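Lists Archive > Small Cells > Threads > Previous | Next | By author | By date

Re: [small-cells] Two-arm cell: cable loops, homing and the card task
From: Akinyi Magesa
6 replies in this thread · 2 attachments stripped

Hello Marietjie, hello all,

Thank you for such a good set of questions! I meant to send three lines back at lunch and it has grown into an evening, so put the kettle on. I've had our two-arm cell at Lavness since September and I still come in early to fuss over it, which tells you what sort of person is answering.

Marietjie Tshabalala wrote:

> We have just taken over a cell very like yours at Mnguni, two arms
> side by side on one rail, and I have inherited it with no notes at
> all. The left arm loses a little bit of accuracy over the morning.
> By the time we break for tea it is putting things down visibly off
> to one side. We re-home it and it is fine, then it drifts again.
>
> The person before me had strapped the cables down tight along the
> links, very tidy, and I am reluctant to undo it. Is that wrong?
>
> Also: what do you do every day, what do you do every month, and
> what do you leave well alone? And how do you two-arm people check
> that the arms agree with each other about where things are?
>
> Marietjie

I'll take the cables first, as I'd put money on them being your trouble.

Undo the tidy strapping. I know, it hurts! I did exactly the same in my first fortnight. I ran ours neatly along the links with ties every hand's width and was terribly pleased with it. Then the arm began to arrive a touch short whenever the wrist rolled over to its far side. A cable that is tied flat has to stretch or twist when the joint moves, and it pulls on the wrist the whole time it's doing it. These are light arms and they do feel it. You also end up working the connector at the wrist end, a tiny bit with every move, and that is the sort of fault that only shows itself when you've got visitors.

What we do now is let the corrugated sleeve go in a big lazy loop, from the base round the outside of the elbow and over to the wrist, fixed at the two ends with as little as possible in between. It looks like something out of a vacuum cleaner. The way to set the length is to switch off, support the arm with one hand and move each joint gently to the ends of the travel you really use, watching the loop as you go. At the worst point there should still be some slack you can push with a finger. Then put it at the opposite extreme and see that the slack hasn't dropped into the path of the other arm. That second check is the one I forgot, and we had a loop catch on the neighbouring gripper at slow speed. No harm done, but I went quite cold.

Do look at the sleeve where it enters its clamp as well. If the corrugations have gone pale or flattened, it has been bending in one place and wants moving along.

Now, drift. Before you blame the cable entirely, check the plate. Both our arms sit on black mounting plates on an aluminium rail, and the nuts in the rail slot can settle after a few weeks of starting and stopping. Ours had. I put a pencil line across the edge of each plate and on to the rail, and it's the best diagnostic tool in the building. If the line still meets, the arm hasn't walked. If it doesn't, you've found it. When you tighten, go round the bolts a little at a time, corner to opposite corner, and then do it again after an hour's running. Don't lean on the driver. It's a soft rail and I have stripped one nut already through being keen. 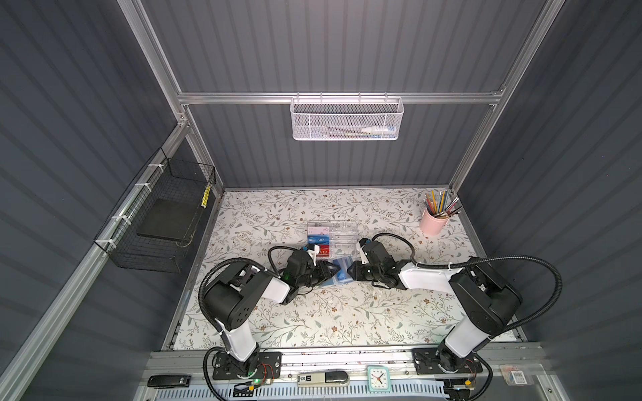
As for whether the arms agree with each other, I have become rather evangelical about using a card. We started out with a machined block, each arm touching it in turn, and got numbers that looked lovely, and then the first real handover went wrong anyway. Touching a block tells you where one arm thinks the block is. It says very little about what happens when both are holding the same object. With a card in a thin plastic holder, and both grippers brought in to it from opposite sides, you find out straight away. If the arms disagree the holder bows, or tips, or one end creeps out of the fingers. You can see it with your own eyes from the stool. I love that.

Our routine is this:

Home the left arm, then the right, with the middle of the table clear.

Send both to the meeting point with the fingers open and stop. Look from the front and then from above. The fingers should face each other squarely.

Put the card holder in by hand, with the program paused, and close the left gripper only. Step back.

Bring the right in at the slowest speed you have and close it.

Jog one arm a very small amount towards the other and back again. A holder that bows straight away means your meeting point is too tight. If you can go in a fair way before anything moves, it's too slack.

We log the correction each morning on a scrap of card. I don't care much about the size of the number, only whether it keeps going the same way. Ours wandered in one direction for 46 cycles on one bad day and then jumped back, and that was the wrist connector and nothing to do with the calibration at all. I'd spent an hour recalibrating a perfectly good arm by then. Please learn from me.

Someone off-list asked how hard we squeeze. Less than you'd think. We run the grippers at 50 per cent of the setting they came with for anything thin. The original setting suits blocks, and on a card holder it simply pushes the sides in, and then your position check is measuring the plastic.

Daily, monthly and never, then.

Every day: pencil lines, cable loops looked at, fingers wiped with a barely damp cloth, indicator lights looked at before anything moves, then the card check. It takes me less time than my tea takes to cool. I also run a hand along the front rail to see what has been left there. We put things down on it constantly, me worst of all, and whatever is on the rail ends up somewhere near a joint sooner or later. I've made a rule that nothing goes past the plates. I keep it most days.

Every month: rail nuts, finger pads, cable clamps, a proper look at every connector with a torch, and the table covering. Do check your covering, Marietjie, if you have one! Ours is a patterned sheet and it went slack once along the front. A slack sheet lifts under a sliding card by enough to make the edge catch, and the pick fails in a way that looks exactly like bad vision. Pull it flat, fix it again from the middle outwards, and you save yourself a day. The vent under the rail gets the soft brush at the same time. Ours picks up fluff at an astonishing rate.

Never, or at any rate not without a second person there: anything inside the elbow joint. The Deton people who helped us with the first build were very firm that if an elbow feels gritty it comes off whole and goes on the bench, and I have stuck to that. I've had one off so far. It was 59 minutes from powering down to homed again, and a good half of that was me looking for a driver I was holding.

Loose wiring near the base is the other thing I'd look at early on. Any small board that lives down there wants its wires held so that they can't be brushed by a sleeve or a cuff. We had a board out for the whole of one morning because a single wire had backed out of its terminal just far enough to make contact when the arm was parked and lose it when the arm reached. It took the two of us and a lot of staring. What gave it away was the green light, which flickered at one particular pose and at no other — so do watch your lights while the arm is moving and not just at start-up.

One question back to you. What are you using for finger pads? We've tried the ribbed ones from Cendis and they grip beautifully, but they leave the card sitting at a slight angle when it's released, and it then won't go down into a narrow slot without a nudge from the other arm. I'm tempted to go back to smooth pads and put up with the odd slip. If anybody has found something in between I'd be delighted to hear it, and I'll happily post a pad to anyone who wants to compare.

Do write back once you've freed the cables, and say whether the morning drift goes. If it doesn't, swap the two wrist cables between the arms and see whether the drift follows the cable. I ought to have put that higher up.

All the best, and enjoy it, they're lovely things to look after,

Akinyi

Reply to list · Reply to author · Print
4 people found this message useful · 0 comments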